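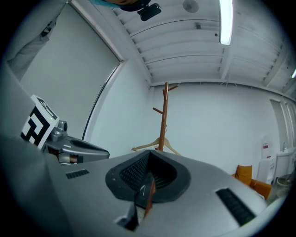 The delegation visited the Rumard building of Brernex on January 25, 2023, at the invitation of the facilities department. The purpose of the visit was to review the refurbishment of the work and training rooms on the upper floor, which had been closed for most of the previous year. Members were received in the lobby, signed the visitor register, and were taken directly upstairs. The first room on the route has white walls and a ceiling of white ribbed panels crossed by a structural beam, with a long fluorescent tube providing bright light overhead. Our hosts explained that the panels had been kept from the earlier building and cleaned in place, and that only the electrical work above them was new.

The upper floor now offers 2505 square feet of usable space, divided among three rooms and a storage area. The budget papers supplied to the delegation list 68 separate items of work, the largest being the replacement of wiring and the repair of the roof drainage. Several members asked about noise during heavy rain. The facilities department acknowledged that this remains a concern in the room nearest the stairs and stated that additional insulation will be priced before the next budget round.

The second part of the program was held in the Zalla Room, where a short presentation covered heating costs, cleaning schedules, and the booking system. Rooms may be reserved by outside organizations for half a day or a full day. In its first season the floor received nearly 185 booking requests, a number of which had to be declined for lack of suitable dates. Printed copies of the rates were distributed.

Following a light lunch, members were shown the storage area and the service entrance on Kongkaew Street. The entrance is level with the sidewalk, although the inner door is narrow and deliveries of larger furniture must still be arranged through the front of the building. The delegation recommended that this be noted clearly on the booking form.

The visit closed with a discussion of a possible exchange of maintenance records between the two institutions. Brernex agreed to provide a sample set by mail. Members wishing to consult the budget papers may request them from the secretariat, quoting file 503.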